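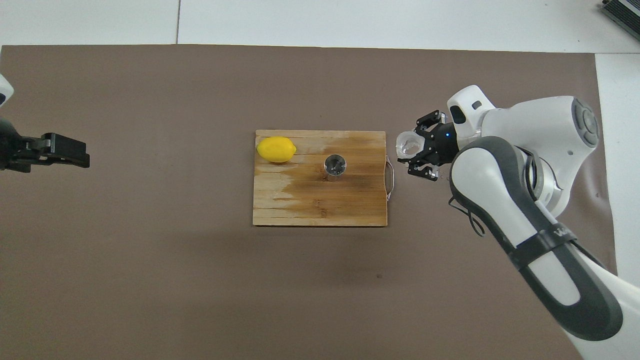

Wrestlers, referees and ring crew wanted for the Cirnby autumn season

4 min read

Skotatico Wrestling is putting together its roster for the new season at Cirnby, and we'd love to hear from you. We have spaces for wrestlers at every level past the beginner stage, two referees, a ring announcer and a handful of people who don't mind carrying heavy boards up a flight of stairs.

We run small shows in a proper old hall, with the crowd close enough to hear every chop (and to tell you what they thought of it). Families come, students come, and a row of regulars near the entrance bring their own signs. It's a lovely, noisy room to work in and we're very proud of it.

The season is 9 shows, all on Saturday nights, with training every Tuesday from 7pm. Nobody has to do every date. Tell us what you can manage and we'll build the cards from there.

What we're looking for

Wrestlers should have trained regularly at a recognised school for at least a year and be able to take basic bumps safely on both sides. You don't need a long match history. We've given plenty of people their first match in front of a paying crowd and would happily do it again. Tag teams can apply together, and please do, as our tag division is looking a bit thin! We run women's matches on every card and want more names for those too.

Referees need to know the basics of positioning and timing. If you've only refereed training matches, that's fine — come to a Tuesday and we'll put you in with people who will look after you.

The announcer should be comfortable with a microphone, a running order that changes at ten minutes' notice, and ring names that are sometimes hard to say with a straight face.

Ring crew need no experience at all. You'll learn how the ring goes together, work with the same team each time and see the show for free from a very good spot. 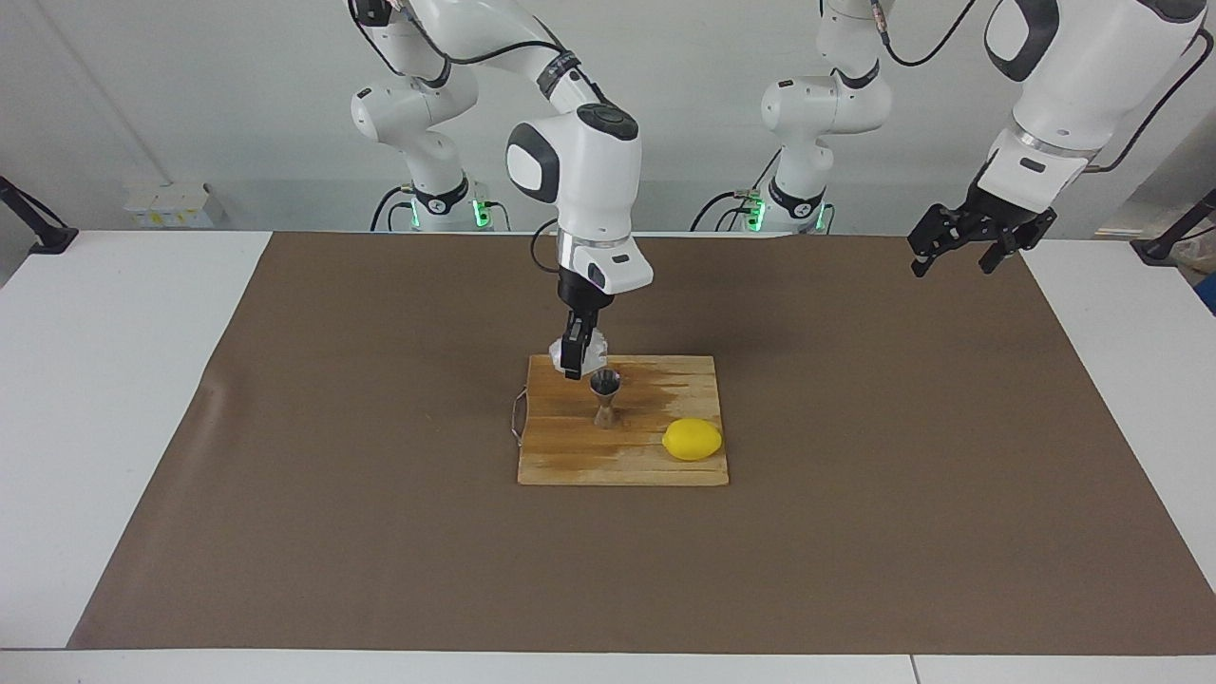

Can I wrestle for other promotions while I'm on the Skotatico roster?

You can work wherever you like. We don't ask for exclusivity, and what you do online, from streaming to selling your own shirts, is your business and your money. All we ask is that you don't lose a title somewhere else the night before you defend ours without telling us first.

Pay and practical bits

Wrestlers are paid £54 a show, referees and the announcer £47. Ring crew get £47 too, plus a hot meal between set-up and doors. Everyone is paid on the night, before they leave the building. Travel is on top: we cover standard train fares or petrol, agreed beforehand, and we try to pair people up for lifts.

You keep everything you make at the merchandise tables. We don't take a cut and we don't charge for the table. If you've never had shirts printed, ask the Famico stand at any show, as they do small runs for several of our roster.

A qualified first aider is at ringside for every show and every training session. If you've had a concussion in the last year, please tell us on the form. It won't rule you out, but we'll want to see a doctor's note before you get in the ring. Everyone on the roster must be over 18.

The tryout

There is one open tryout, on a Sunday in September, at the Sharifi gym in Cirnby. We'll send the exact date and start time when you apply. Expect a long warm-up, drills, short matches with people you've never met and two minutes on the microphone. Bring boots, knee pads, more water than you think you need and something dry to go home in. There's no fee.

We get asked a lot how nervous people should be.

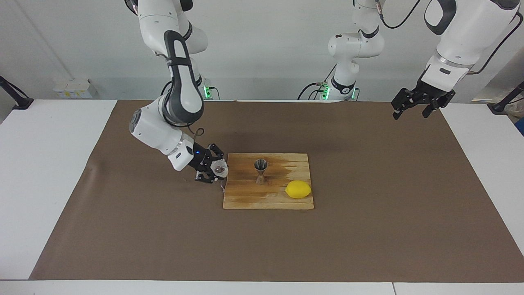 Sharifi said after the last tryout that the drills were hard going but that everyone in the room was shouting encouragement by the end, including people going for the same spot. We were really pleased with that, and it's how we'd like this one to go as well.

How to apply

Fill in the form on the Skotatico site with your name, ring name if you have one, where you trained and which role you're after. Wrestlers, please add a link to one full match or a training clip — phone footage from the back of the hall is fine, and we'd much sooner see a whole match than a highlights reel. Ring crew can skip the video and just tell us which Saturdays you're free.

Applications close at the end of August. We reply to everyone, usually within a fortnight, and if it's a no this time we'll tell you what to work on. Come and train with us on a Tuesday in the meantime if you'd like to meet people first.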